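For our hardware module, Darius Lungu and I picked an old desktop computer and tried to write a guide to its insides that a beginner could follow. I loved this bit! Colour turned out to be our best friend, so we began by noting anything blue or green.
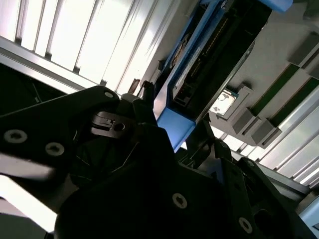 Findings

The drive bay was my favourite part. It's a grey metal cage, and the drive carrier has blue tabs (a big one and a smaller one), so you know where to look straight away.

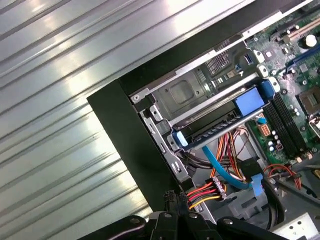 Darius wanted the cables in a chapter of their own, and I gave in after two drafts. Our tutor, Mercedes Agudelo, asked for a bigger glossary, so that's next.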